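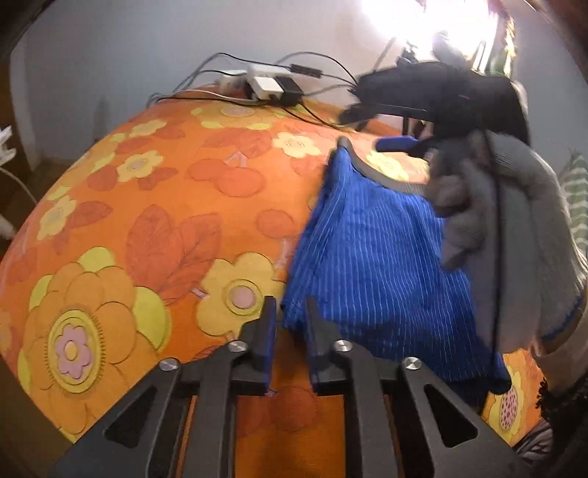 Tags: Milestones, Altcombe, Grant Reports

Progress report to the Kikel games fund, second period, ending February

Work on Altcombe continued through the period on the plan agreed with the fund. The game is a four-player co-op title set in a flooded market town. The closed test build has been live since the start of the period and 1,148 players have logged in at least once.

Matchmaking

The old lobby code was replaced. Players in the same region are now grouped first, and the search widens after 2 minutes. Wait times late at night are still too long on the smaller servers - we will merge two regions next month and see what that does.
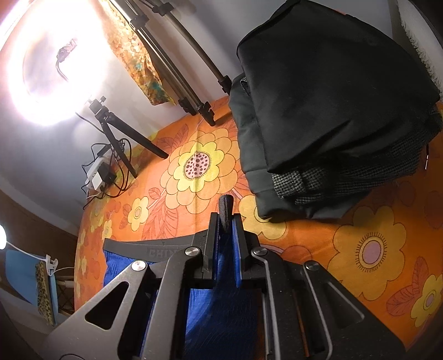 Blue garment on orange floral cloth.

Bug reports

Testers filed 1,586 reports. Many were duplicates of one fault, where a boat could be rowed through the wall of the Tandport level and the crew fell out of the map. That is fixed. A save error affecting players who quit during a cutscene is still open and has one programmer on it full time.

Sound and localization

Afridi delivered the second batch of dialogue, 400 lines, on schedule. The Spanish text is in the build. German is not, and has moved to the next period.

Budget

Spending is under plan on audio and over plan on server costs. The two nearly cancel out. We are not asking for a change to the payment schedule.

Next period

Finish the Tandport level, close the save error, add controller remapping, and open the test to a second group of players.

Contact the studio | All rights reserved | Back to top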